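Home Contents Previous section Next section References
Last updated: December
December, by Stela Zamfir

4. Container color and the return of shared items

4.1 Setting and method

The interviews in Section 3 suggested that people who share a workspace lose track of small items mostly at the end of a session, when they put things away in a hurry. This section looks at whether the color of a storage container has any bearing on that. The work was done at two shared workshops, Turcotte and Sokby, which lend hand tools, clamps, sewing supplies and kitchen equipment to their members. Both keep their stock in open containers on shelves, and both ask members to return each item to the container it came from.

We relabeled 200 containers across the two sites. At each site, half were left in the gray or clear plastic already in use, and half were replaced with solid-colored ones in yellow, red, green or blue. The replacements came from one supplier, Flomatar, and matched the old containers in volume as closely as the catalog allowed. Labels were printed in the same typeface and placed at the same height on every container. Contents were not changed, except at Turcotte, where two containers of mixed screws were merged before the study began at the request of the staff.

Eighty members agreed to take part. Loans were logged in Vulix, the lending software that both workshops had been using before we arrived. The study ran for eight weeks. An item was counted as returned correctly if it was found in its own container at the evening check. Items left on a bench or put in the wrong container were both counted as misplaced, and the checker wrote down which of the two it was.

4.2 Results

The log holds 1219 loans with a matching evening check. Items from the colored containers were returned correctly more often than items from the gray and clear ones, and this was the case at both sites. The difference was larger at Sokby, where the shelves are deeper and the labels are harder to read from the aisle. At Turcotte it was small, and in the sewing area it disappeared.

Most of the difference came from items put in the wrong container. Color seems to have made little difference to whether an item was left out on a bench. This fits what members told us in the interviews: a person who is putting things away looks for the right place, and color helps with the search, but it does not prompt anyone to start.

Yellow and red containers did slightly better than green and blue ones. We do not read much into this. The colors were assigned by shelf, and the yellow containers at Sokby happened to be near the door. Several members also said that they remembered a container by what stood next to it, and color may have worked in the same way, as one landmark among others.

4.3 Containers on work surfaces

Members often carried a whole container to a table and worked out of it there. We had not planned for this and the log does not record it, so the remarks that follow rest on field notes. A container taken to a table tended to come back complete when it held one kind of item. Mixed containers came back with pieces missing, or with offcuts and pencils added. Color was mentioned in these notes mainly in connection with tables of plain or pale wood, where a bright container was said to be easy to find again after a break. Clear containers were the ones most often reported as overlooked, and one member had fetched a second container of spring clamps without noticing the first behind her work.

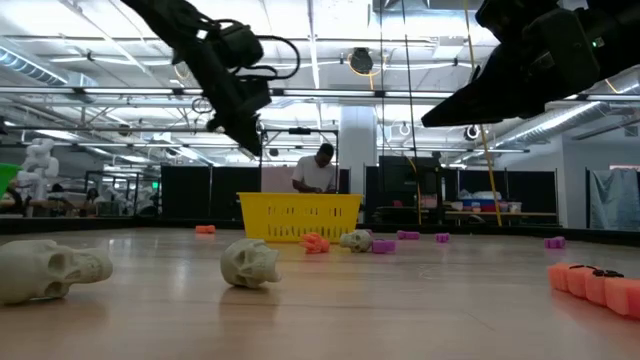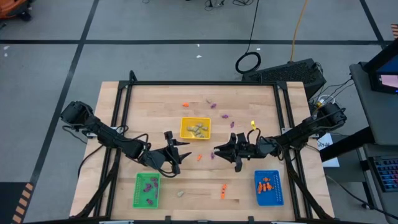 Figure 4. Yellow container and light wooden work table, two views.

A later version of the log should record when a container leaves its shelf as well as when an item does. Vulix has a free-text field that could hold this, though the staff at Turcotte doubted that members would fill it in. Section 5 turns to label wording.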